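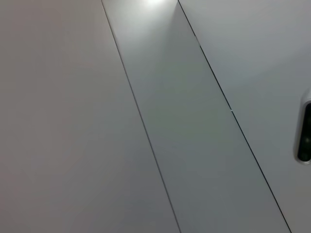 # Where Does the Quiet Go? Noise and Studying in the Welell Building

So for my project I wanted to look at something that bugs me every single day, and that's noise. I live on the second floor of Welell (the older dorm, the one with the squeaky stairs) and I can never get any reading done there in the evening. My roommate can study through anything — drums, fire drills, her own alarm — and I wanted to know why I can't, and whether the building has anything to do with it.

My partner on this was Tiruwork Tefera, who lives in Abera, the newer dorm across the lawn. That worked out great for comparing! We wrote the survey together and split up the listening. The write-up is mine, so blame me for the commas.

## What we did

We did two things. First, we sent a short survey to everyone in both dorms and got 322 answers back, way more than I expected. (We promised a cookie drawing. Napaporn Intarasuk from Abera won and she shared them, so thank you Napaporn.) The survey asked where people study, when they study, and which sounds bother them most.

Second, we sat in hallways and lounges with a sound meter borrowed from the physics lab and wrote down the level once a minute. Each session ran 22 minutes, a weird number, I know. That's how long the meter went on one charge before it started beeping, and a beeping sound meter is not a great sound meter. We did 5 sessions in each dorm, all starting at 8 p.m.

I'd planned to do one of mine on a Monday, but there was a floor meeting and the lounge was packed, so I threw that one out and did it over.

## What people told us

The biggest complaint in both buildings was doors. I would have bet money on music. People wrote whole paragraphs about doors! Welell has those heavy ones that swing shut by themselves, and if you live near the stairwell you hear every person come home. One answer just said "the door, the door, the door."

Talking in the hallway came next, and music was third. A few people complained about birds, and I'm not sure what they'd like the college to do about that.

Something I didn't see coming was how many people said a totally silent room bothers them too. Tiruwork is like this. She goes to the Brasel Café on purpose to write, and she says the coffee grinder helps her. I tried it with her once and read the same page over and over, so I guess we're built differently.

## What the meter told us

The hallway levels in the two dorms were a lot closer than I thought they'd be. Abera was a little quieter on average, but what really stood out was the jumps. In Welell the readings would sit low for a while and then shoot up when a door closed, and then drop again. Abera had a steadier kind of hum, mostly from the vents.

I read a chapter on attention for this class that said sudden sounds are harder to tune out than steady ones. That fits what I feel at my desk, but we only measured sound, we didn't test anybody's reading, so I can't claim we proved it.

## Problems with our project

We only measured at one time of day. The survey went out right before midterms, when everybody's cranky. And the people who bother to answer a noise survey are probably the people who hate noise — I filled it out myself before Tiruwork pointed out that I shouldn't, and we took mine out before we counted.

## What I'd do next

I'd love to put soft pads on the stairwell doors in Welell and measure again. Tiruwork wants to add the library annex and compare weekends too. For now I've moved my reading to the mornings, and I've started closing my own door with my hand on the latch.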